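The supper plates are out of storage!

08/05/2020

I finally dragged the boxes home from Mustville, and I could not be happier. These are the plates from our old supper club on Pendgate – 34 of them when we packed up in January, every one wrapped in newspaper. I had forgotten how much I love plain white dishes. Tomatoes look redder on them, eggs look sunnier, even toast looks like a treat!

The newspaper left gray smudges on nearly everything, so the whole lot needs a good going-over before it can go on the shelves.
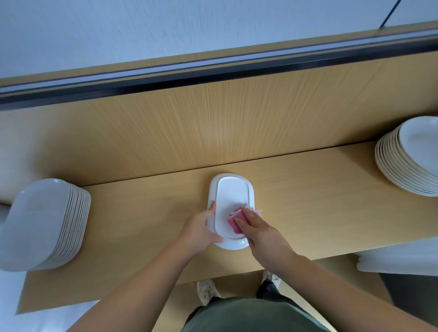
Smudges come off best with small circles and very little pressure, starting at the rim and working in. I like to keep the shapes apart as I go, round ones at one end of the counter and rectangular ones at the other, and then the pink sponge gets the middle all to itself. Holding the plate down flat with a thumb helps too. Next up are the 4 soup bowls – and then I'm making a big pot of lentils to put in them.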